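6 Jan 2024, newsroom workshop notebook

Long evening on the Lodton siege timeline (and more tea than was wise). Nakolness radio had the hotel cordon going up at 4, Petchrat had it later, so both stay in until one gives way. 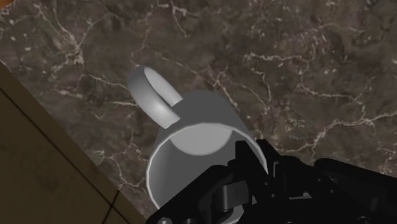
Casualty figures stay in pencil until the Grorimden hospital confirms them. I'd love our incident map to be easier to read, too! The pale street lines wander over the brown base every which way, much like the white veins around that grey mug, and my poor eyes lose the cordon completely. Trying a plain base tomorrow.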